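Finger wear and bin glare on the sorting cell — how often do you redo yours?

Posted by palletjack_kes

Hello all, long time reader and only an occasional poster, so bear with me because I do tend to go on. We have a small cell at Yorath that picks circuit boards and wire harnesses out of plastic bins, and since May I've been the one looking after it. The fingers are getting tatty and the wrist camera gets upset by shiny plastic, and I'd love to hear how others keep on top of both. Wrist camera views, with the fingers at the bottom of each: 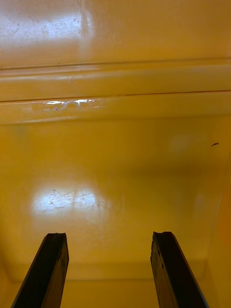
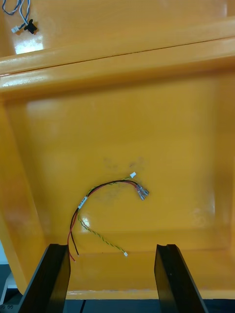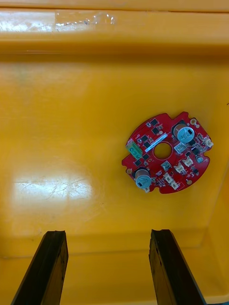

wobbly_datum replied:
Lovely to see a proper maintenance question on here for once. I'd change the fingers before touching anything else, and I'd change them as a pair, even if only one looks bad. We ran ours for ages on the principle that they still closed, and all that time the grip point was wandering and we were blaming the vision. Once the tips lose their square corners, a thin board can ride up in the grip, and you end up chasing it all over the place. We swap every 200 hours now, and I write the date on the bag the old pair goes into.

palletjack_kes replied:
Thank you, that's very kind. 200 hours sounds awfully often to me, though! The Maveler handbook that came with our gripper says inspect monthly and leaves it at that. I can see a nick at the corner of a tip on the empty bin view, but I did a pick test before tea break and it managed 62 boards without a drop, so I'm a bit reluctant to throw a pair away.

Thrupenny replied:
I'm going to disagree with wobbly, with affection. Fingers are cheap but re-teaching isn't, and every time you unbolt them you've got to check your tool centre again, which on our cell is most of a morning once you've found the pointer and cleared everyone's mugs off the bench. A nick on an outer corner doesn't matter if the gripping faces are still flat. Put a straight edge on them, hold it up to a window, and if there's no light coming through I'd leave well alone. Glare is your bigger worry. Those white patches on the bin floor will be giving your camera false edges, and every scratch inside them shows up as well.

wobbly_datum replied:
Most of a morning? Fit a pair of dowels and it's ten minutes — we did ours on the Mirkix cell and the tool centre comes back close enough that I only check it out of habit. I do agree about the glare.

palletjack_kes replied:
Dowels, right, I'll ask about those. On the glare, I've tried turning the exposure down but then the dark fingers and the black wires go to mush, and the harnesses are the ones I struggle with most as it is. A round board is more or less a round board whichever way up the clock it lands, but a harness never lies the same way twice.

Thrupenny replied:
Leave the exposure where it was and move the light. We put a Skidard diffuser panel over ours, tilted off to one side, and it helped a great deal. Wipe the bins out while you're there, with a damp cloth and nothing gritty, or you'll be adding scratches of your own. For harnesses, pick on the wires a little way back from the connectors and go in slowly.

wobbly_datum replied:
And matt liners if the budget stretches! Cut them a touch small so they don't curl up at the corners. Do let us know how you get on, kes, whichever of us you decide to believe.

Reader comments (3)

oldsolder: Matt liners collect static something rotten. Get the dissipative sort if you've got bare boards going in.

june_bug_13: We had the same fault code, 1454, every time the light caught the bin rim. Masking the rim out in the vision setup cured it for us.

Thrupenny: Good point about the rim, I'd forgotten that. Draw the mask a bit generous, bins never go back in quite the same spot.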